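Plakska Opens Creator Matching Service to Small and Mid-Size Brands

07/01/2022 — Plakska, which makes software for planning and tracking online video campaigns, today opened its creator matching service to all advertisers in the United States and Canada. The service, called Plodent, pairs brands with independent video creators and handles the brief, the contract, the review of drafts and the payment in one account.

Plodent had been in a closed test with 37 advertisers. Most were makers of packaged food, household goods and pet supplies with marketing staffs of one or two people. Companies of that size often want to work with creators but have no one on staff to find them, agree on terms and chase down finished videos. Many have been doing the work by email and spreadsheet.

An advertiser starts by filling out a short form that covers the product, the audience, the budget and the date the videos need to go live. Plodent then returns a list of creators who have said they are open to that type of work. Each listing shows the creator's recent videos, typical view counts over the past several months, the price the creator has set and any product categories the creator will not promote.

The advertiser picks from the list and sends an offer. Creators have two business days to accept, decline or propose a different price. Once both sides agree, Plodent produces a contract that spells out how many videos are due, how long the advertiser may use them and whether they can be run as paid ads. Product samples can be shipped by the advertiser or through a fulfillment partner. 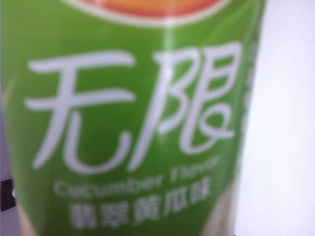
Drafts are uploaded to the same account, where the advertiser can leave comments tied to a point in the video. The standard contract allows for 2 rounds of changes. Further rounds can be added for a fee that goes to the creator in full. When a video is approved, the creator posts it and the payment is released from escrow.

Creators who take part keep control of their own channels. Plodent does not post on a creator's behalf and does not ask for channel passwords. View and engagement figures are read through a permission that the creator can withdraw at any time, although an open campaign cannot be closed out until final figures are in.

Disclosure is built into the process. Every contract requires the creator to label the video as sponsored, both in the platform's own setting and in the first lines of the caption. Plodent checks for the label when the link to the finished video is submitted and holds payment if it is missing. The check is automatic for captions and done by Plakska staff for spoken or on-screen disclosures.

More than 2,000 creators have signed up so far. To be listed, a creator must be at least 18, have posted on a regular schedule for the past six months and pass a review of public videos. There is no minimum number of followers. Plakska removed an earlier follower requirement in June after advertisers in the test asked to work with smaller channels that cover a single subject, such as home baking or aquarium care.

Reporting for Plodent campaigns is handled by Arnik, Plakska's existing measurement product. Arnik collects views, average watch time, comments, shares and clicks for each video and puts them on one page, alongside what the video cost. Advertisers who also buy video ads can see those results on the same page. Reports can be downloaded as a spreadsheet or sent on a schedule to people who do not have an account, such as an outside agency or a retail partner.

Current Arnik customers can turn on Plodent from their account settings with no new contract. Their past campaigns, saved audiences and brand guidelines will carry over. New customers who sign up for Plodent get Arnik reporting for Plodent campaigns at no added cost — reporting on other campaigns requires a regular Arnik plan.

Plodent has no monthly fee. Plakska charges the advertiser a percentage of each campaign, which is shown before the offer is sent, and takes nothing from the creator's side of the payment. Campaigns that are canceled before a creator accepts are not charged. If a creator accepts and does not deliver within 31 days of the agreed date, the advertiser is refunded in full, including Plakska's fee.

Agencies can manage several clients from one login, with separate budgets and approval settings for each. The agency features were developed with Brandão, a media buying firm that works with food and beverage companies, and were used for its clients during the closed test. Brandão will continue to test new agency features before they are released.

Later this year, Plakska plans to add support for campaigns in Spanish and Portuguese, along with a way for advertisers to book the same creator for a series of videos under a single contract. A tool for setting up tax forms for creators in Canada is also in development. Release dates have not been set.

Advertisers can open an account and see sample creator lists on the Plodent page of the Plakska website. Creators can apply from the same page. Applications are reviewed in the order received, and applicants are notified by email when a decision has been made.

About Plakska

Plakska makes software that helps companies plan, run and measure online video campaigns. Its products are Arnik, for campaign measurement, and Plodent, for working with independent video creators. The company is privately held and serves advertisers and agencies in the United States and Canada.

Media Contact

Plakska Press Office
Requests for product screenshots, logos and interviews can be sent through the press form on the Plakska website.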